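Bringing a gripper into a small packing room: how we set ours up, and what it did to everyone's day

Posted 2020-11-12
Filed under: Workshop and packing

These are the steps we followed at Durkberg when we started using automatic grippers for sorting and packing moulded kitchen goods. We are a small shop, and most of what I could find to read beforehand was written for car plants. If you run a room with a few benches and a few people, some of this may save you time.

I've left out the electrical side. Get your own electrician and follow the manual for whatever unit you buy.

What we started with

We pack serving spoons, ladles, scoops and shallow dishes for other companies to sell. Before October all of it was done by hand. A packer took a piece from the tub, turned it over, looked for marks, put it in a sleeve and laid it in a carton. On a long order that is the same wrist movement from start of shift to end of shift, and sore wrists were the complaint that came up at every staff meeting.

We bought 2 gripper units from Dokatis, along with the arms to carry them. The job tracking runs on Gikomton, which we already had for dispatch.

Step 1: Write down the job as it's done now

Stand beside the bench and write down every movement. Do this with the people who do the work, and let them correct you. I had the job down as five movements. The packers gave me 16, including tipping the tub to bring the bottom layer forward and giving each piece a quarter turn under the lamp to see scratches.

Mark which movements are lifting and placing and which ones involve deciding something. Keep that sheet. You will use it again in Step 6.

Step 2: Tell people early what will change and what won't

We did this badly. The units were ordered before the packing crew heard about them, and there was a bad couple of weeks as a result. If I did it over, I would hold the meeting before signing anything and bring answers to these:

Will anyone lose hours?
Will pay rates change for people who learn to run the unit?
Who is allowed to stop it?
Who gets blamed if it damages stock?

Our answers were no, yes, anyone, and the shop. Put the answers on paper and pin them up in the lunch room. If one of your answers is "we don't know yet", write that down too and give a date when you will know.

Step 3: Pick one product to begin with

Choose something you pack a lot of and that is the same every time. Our first order was 1594 pieces of a single spoon. It was long enough to learn on and short enough that we could have finished it by hand if the whole thing had gone wrong.

Avoid soft goods, anything nested tightly, and anything the customer is fussy about.

Step 4: Choose the grip point

Shiny plastic slides. A wide bowl also puts the weight out at one end, so a piece held too far down the handle will swing when the arm moves. Our order of preference for spoons and ladles is:

First, the neck, where the bowl runs into the handle.
Second, the upper part of the handle, if it has side walls that the fingers can press on.
Last, the rim of the bowl, and only at low speed.

Beaded or patterned rims are best left alone. Fingers that close on a raised pattern don't sit flat.

Try each grip point by hand first, with the unit powered down and the fingers closed with the manual screw. Tug the piece. Twist it. If it turns in the fingers, move the grip point before you think about raising the force. More force marks the plastic.
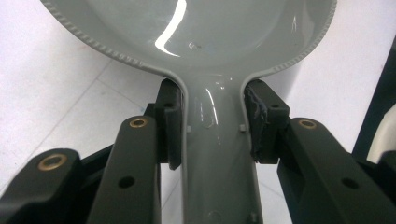

How often do the finger pads need to be replaced?
Go by the state of the pad and leave the calendar out of it. Check both pads at the start of each shift, and change them as a pair when either one is torn, has gone smooth, or lets a test piece slip.

Keep spare pads at the bench, in a labelled tin. Ours were in the storeroom at first, and people kept going on worn pads to avoid the walk. Write every change in the log with the initials of whoever did it. The packers know the feel of a good grip better than I do by now, and we let them make the call without asking.

Step 5: Set the speed for the person beside it

The units can go a good deal faster than we run them. We set ours so that the packer at the next station can look at each piece properly and still have a moment to straighten the sleeves. On the first day we ran it quicker, the pieces piled up at the inspection mat and the packer on that station said it was the most tired she had ever been at work, though she had hardly lifted anything.

The steps for setting speed:

1. Start at the lowest setting.
2. Let the person at the next station run it for a full hour.
3. Ask them whether to go up one setting, and go by what they say.
4. Repeat until they say stop, then come down one setting.
5. Leave it there for the week.

We reached over 700 pieces in a shift this way, which is close to what two people did by hand. The gain for us has been in wrists more than in output. If you need a large jump in output to pay for the equipment, do that sum before you buy, and do it with the slow speed.

Step 6: Hand the deciding back to people

Get out the sheet from Step 1. The movements you marked as lifting and placing can go to the gripper. The ones that involve deciding stay with a person, and they need a proper place in the new layout. We forgot this. For the first few days there was no lamp at the inspection mat, because the lamp had always been at the tub, and the tub was now inside the guard.

Moving the lamp fixed that. It is worth walking the whole list and asking of each item where it happens now.

Step 7: Rotate the jobs

There are now three jobs in the room where there used to be one: loading tubs, inspecting, and minding the units. Minding is quiet work with a lot of standing and watching, and some people dislike it strongly. Inspecting is hard on the eyes. We change over every two hours, and the roster is made by the crew.

Train everybody on all three. If only one person knows how to clear a jam, that person never gets a full break. Clearing a jam on ours goes like this:

1. Press stop and wait for the arm to come to rest.
2. Switch to manual and take the key with you.
3. Open the fingers with the screw and lift the piece out. Don't pull it.
4. Look over the pads and the linkage for bits of sleeve.
5. Put the piece in the reject tub, even if it looks fine.
6. Close the guard, return the key, and start at low speed for the first few pieces.

Step 8: Look at it again after the first month

We sat down with the log and with the crew and went over what had been stopped, why, and by whom. Most of the stops were for slipping pieces and most of those were on ladles, which have a rounder handle. We have gone back to packing ladles by hand for the time being.

Wrist complaints are down. There are more sore feet, so we bought standing mats and a stool for the minding station. A couple of people miss the old way, mainly the talking. The units aren't loud, but the benches are further apart than they were, and you have to raise your voice a bit. We've moved the inspection mat and the loading station closer together, as far as the guard allows, and that has helped some.

One of our customers, Þórarinsdóttir, asked whether their order would still be checked by a person. It is, every piece, and we now say so on the packing slip.

Things to have on hand before you start

Spare finger pads, at least two pairs
A hard-cover log book and a pen on a string
A reject tub in a different colour from the stock tubs
A lamp for the inspection station
Standing mats
The signed answers from Step 2

I'll add a section on ladles if we get them working.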